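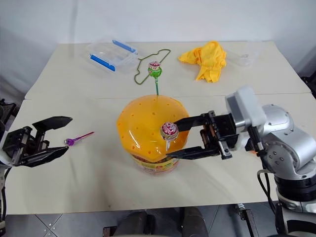 Bench notes, 2021-01-04

Leretier hand-wound, the one with the "limited" dial. Back on the timing machine after sitting in the drawer since December.

Fully wound, dial up: plus 4 seconds a day. Dial down nearly the same. Crown down it drops to minus 14, and amplitude goes with it. The card in the box says "regulated in five positions." Maybe so. I'd like to know which five.

Let it run down overnight on the old winding and the crown-down figure got worse, as expected. I don't think it's dirt. The balance looks clean under the loupe and the pivots are fine as far as I can judge without pulling it. More likely poise, or a hairspring that was never quite centered. Leaving the regulator alone for now. Moving it would only shift all the numbers together and make the dial-up reading look nice, and I suspect that is what was done at the factory.

About the edition itself. The caseback says one of 2000. I had the plain Leretier open last month and laid my notes side by side with this one. Same movement, same finish on the bridges, same slightly rough edge on the click. Different dial color, different strap, engraved back. The brochure talks about a "specially selected caliber." I can't find anything special, and I looked.

To be fair, the dial is good. Printing is crisp at 10x and the hands are set level. The Oksanen we had in cost more and its minute hand had a visible lean.

Oksanen chronograph: reset still lands short of zero, almost one full marker. Heart cam or hammer. The previous repair slip (Brarkgate, stamped, no detail) says "reset adjusted." If so it didn't hold. Check hammer screw for thread damage before blaming the cam. Do not order a cam yet, the last quote was silly and they wanted payment up front.

Emley oil, new batch: I put a drop on the test plate beside a drop of the old stuff. The new one looks thinner to me and spread further by the afternoon. The supplier says the formula is unchanged. Keeping both plates under the cover and will look again in two weeks. Until then use the old bottle for escapements, please, it's the one with the tape on the cap.

To do
- Leretier: pull balance, check poise, retime in all six positions and write them ALL down
- Oksanen: strip chrono side, photos before anything comes off
- find the missing 14 tweezers tray label
- ask Brarkgate what "adjusted" meant

Timing machine also needs checking against the other one. It read a touch high on the shop quartz this morning, so treat the plus 4 with some suspicion.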